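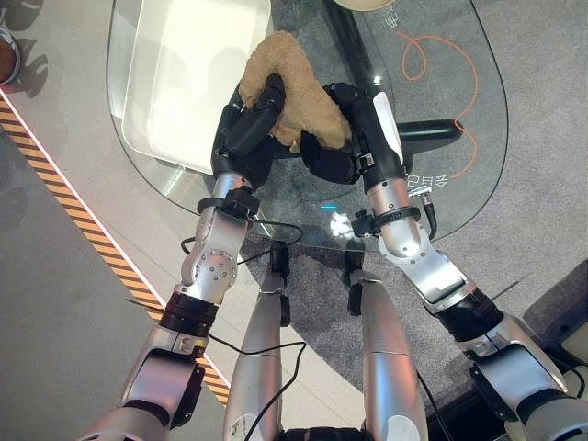 Nelli Harju asks whether the cloth has to be laid flat on the glass before rolling, as the earlier edition said, or whether it can be folded while held up. Both methods are allowed in this edition. Holding the cloth up keeps lint off the glass and is the method given first. Flat rolling is covered under 6.4.

6. Setting the Table: Cloth and Tray

This section applies to the Kirno table with a clear glass top and a black metal frame, used with the white rectangular tray and one Cidara cloth. Assembly of the frame is in section 4. Leveling is in section 5 and must be finished before anything is placed on the glass.

6.1 Before You Start

1. Wipe the glass with a soft, damp cloth and dry it. Do not use the Cidara cloth for wiping. Its pile holds grit, and grit scratches.

2. Check that the printed characters on the glass are free of adhesive residue. Clean over them with water only. Solvent cleaners lift the print.

3. Route any cables on the floor so that they do not touch the table legs. A cable under a clear top is always in view, so coil the slack or run it along the wall.

4. Set the tray down with both long sides held. Lower it straight onto the glass. Do not slide it.

CAUTION: Do not place the tray so that any part of it overhangs the edge of the glass. The rounded edge offers no stop and the tray will tip when loaded on one side.

NOTE: The top is narrower at one end. Place the tray toward one side and leave the other side clear for the cloth. With the tray in the middle there is no room for the roll.

6.2 Preparing the Cloth

The cloth supplied is a Cidara, tan, in the 110 cm length. Cloths by other makers can be used if the pile is similar. The Partanen flat-weave cloth is too thin and opens by itself after rolling.

1. Shake the cloth out away from the table.

2. Find the hemmed edges. Fold so that the hems lie on top of one another.

3. Hold the folded ridge at the upper part of the cloth with one hand. Support the middle with the other.

4. Let the lower part hang until it stops turning, then bring it up to the ridge.

If the cloth is longer than the working height of the table, the lower part may rest against the rim of the glass while the fold is being made. The rim is rounded and does not catch the pile. Keep the pull light - a cloth dragged hard across the rim stretches along the hem, and the ends of the roll will not line up. 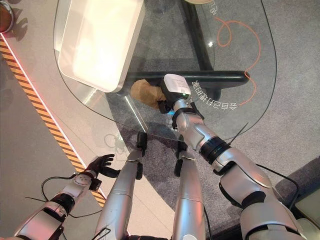

Fig. 6-2. Cloth at the rim of the glass top, tray at upper left.

CAUTION: Never lean on the rim while folding. The glass is carried by the frame bars, and the area outside the bars is not rated for body weight.

6.3 Rolling, Cloth Held Up

1. Bring the folded layers together and press them from the side, firmly enough that the layers do not slip over each other. The pressure should fall across the whole bundle, not on the top layer alone.

2. Run a hand along the hem. If a layer has crept out, release the pressure, push the layer back and press again. Do not pull on the hem to correct it.

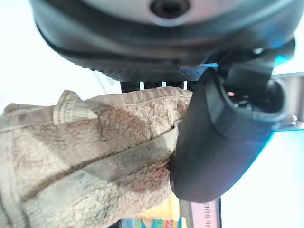

3. Start the roll from the thickest end of the bundle. Keep the first turn tight. A loose first turn cannot be corrected later and the roll has to be opened.

4. Continue to the free edge. Tuck the free edge under, so that the weight of the roll rests on it.

5. Measure the finished roll. It should come to 9 cm across. A larger roll means that the first turn was loose. A smaller roll means that the cloth was pulled too hard, in which case unroll it and let it rest before the next attempt.

NOTE: A new cloth is springy and may need to be rolled more than once before it keeps its shape. Washing once before first use helps. Do not use fabric softener.

6.4 Rolling, Cloth Flat

Use this method if the cloth is heavy or if the table stands too low for comfortable work.

1. Remove the tray. Put it on a separate surface.

2. Lay a sheet of clean paper on the glass.

3. Lay the cloth on the paper with the hems facing up, fold it lengthwise and smooth it outward from the middle.

4. Roll toward yourself. Tuck the free edge under as in 6.3.

5. Lift the roll, take away the paper and put the tray back as described in 6.1.

6.5 Placing the Roll

1. Lower the roll onto the clear side of the glass with the tucked edge down.

2. Turn it so that it runs lengthwise away from the person seated at the table.

3. Pull the lower end back from the edge of the glass. The whole length of the roll must be supported.

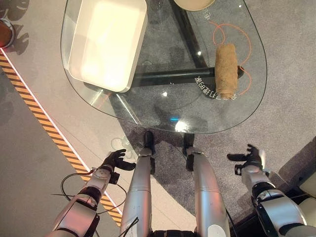

4. Leave a clear gap between roll and tray. The pile sheds a little during the first weeks of use and the lint collects along the tray wall if the two are touching.

5. Plates and bowls go at the far side, clear of both.

CAUTION: Strong overhead light on the glass produces glare that hides small spills. Look along the surface from a low angle before setting down anything that must stay dry.

6.6 Care and Replacement

Wash the cloth separately. Dry it flat. Do not iron the pile side. Replace the cloth when the hem no longer lies straight or when a correctly made roll will not stay closed overnight.

Wash the tray by hand. The raised rim should be dried with a cloth, as water left in the corners marks the finish.

Spare parts are ordered from Steltura under the following numbers:

Cloth, tan: 2,049
Tray, white: see the list in section 16

Text of this section revised 31 Aug 2019. Orders placed under the old cloth number will be filled until the end of September.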